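Category: Grippers & Hands
5 min read

Five fingers or two? My very unscientific week at the chip shelf

If you've been reading this newsletter since January, you know I've been putting off the hand comparison. People kept writing in to ask (mostly Zlatko Krasniqi, who must have sent me the same email four times), and I kept saying I'd get to it once the new wrist adapters showed up. Well, they showed up! So I spent most of this week at Komport, in the mock shop aisle, finding out whether a hand with fingers is worth the trouble for plain old shelf work.

Quick recap for new folks. The job is tidying and restocking. Chip cans, cookie boxes, the odd bottle. Everything is light, most of it is slippery, and half of it will fall over if you breathe on it. Our two-finger gripper from Allorgate has been doing this job for ages and it's boring in the best way. The hand is from McKinnon, it has a lot more joints to go wrong, and I wanted very much to love it.

I gave each of them 262 picks, same list of items, same person driving (me, with too much coffee). Then Zlatko did a shorter set with each, so I couldn't be accused of being bad at one of them on purpose.

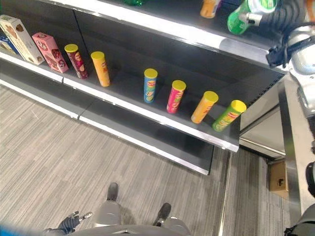
Cans turned out to be the big surprise. I figured the hand would walk away with it, seeing as a can is pretty much the shape a hand wants to hold. And once it had a can, it really had it - I could swing the arm over faster than I'd ever dare with the gripper. Getting there was the problem. The fingers need room on both sides, and when two cans are standing close together there just isn't any. I knocked over the neighbor so often in the first hour that I started apologizing to it. The gripper slides in from above, pinches near the lid, and off you go.

Boxes were a different story. A thin cookie box with its broad side toward you is miserable for the gripper, because you have to come in from the end and twist. With the hand you can tip the box forward with one finger, catch it with the thumb, and it looks almost natural. I did this over and over just because it was fun. Zlatko got it on his second try, which annoyed me a little.

Now for the dull stuff, which is where I lost most of Tuesday. The hand's default closing speed is way too high for cardboard, and the setting you want is buried three menus deep in the Notutetti controller software. Mine was at 515 out of the box. I ended up at 156 for boxes and 269 for cans and left it there for the rest of the week. Your numbers will be different if you have the older firmware, so start low and creep up. Also, save your profile before you restart! I didn't, twice.

The other thing I'd pass along is about cables and sleeves. With the gripper, I keep the cables short and strapped back along the wrist, and then I check them whenever I've been reaching over a top shelf, where that front lip loves to grab things. With the hand I've gotten fond of a fabric cover. It keeps everything tucked in, and you can peel it back when you need to get at the works. Just make sure it stops short of the finger joints. If it creeps down, the fingers start to feel stiff and you'll waste half an hour blaming the motors, like I did.

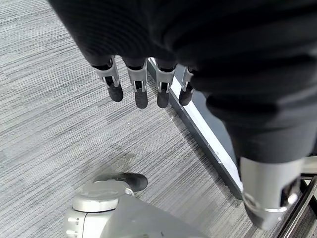
The hand at rest, cover pulled down to the knuckles.

A word on cameras, as a few of you asked. The head view is great for deciding where to go next and pretty poor for the last couple of inches, because you're looking down on the tops of everything and it's hard to judge how far back a can is standing. The wrist view helps a lot with the gripper. With the hand it helps less than I'd hoped, since the fingers and thumb take up so much of the picture. I tried tilting the wrist mount out a bit and it got better, so next week I want to try it further out still and see where it stops being useful.

So which one stays on? For now, the gripper for cans and the hand for boxes, and yes, I know that means swapping. The swap takes me long enough that I've started doing all the boxes in one go before lunch. Zlatko thinks I should leave the hand on full time and just get better at cans. He may be right, but he isn't the one picking them up off the floor.

If you've run a hand like this on tight shelves, hit reply and tell me how you get between the cans. I'm especially curious if anyone has had luck coming in with just the thumb and first finger. I got it to work a few times and couldn't tell you what I did differently.

Filed under: shelf work, end effectors, controllers
14 comments · 31 shares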